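Domestic Skills, Unit 3: Sorting and Storing Cutlery
Tutor: Covadonga Montes

Clear the table before you start and wipe it down. Lay every utensil flat so that you can see what you have.

Sort by material first. Wooden spoons are kept apart from metal pieces — they need longer to dry and should never be soaked. Wash them by hand and stand them upright overnight.

Metal utensils are then sorted by type and put in the bins, handles all facing one way.

Bring your sorting sheet to the next class.
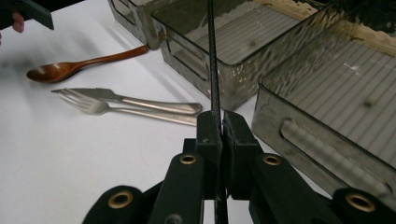
Wooden spoon and metal utensils on the white table, near the empty bins.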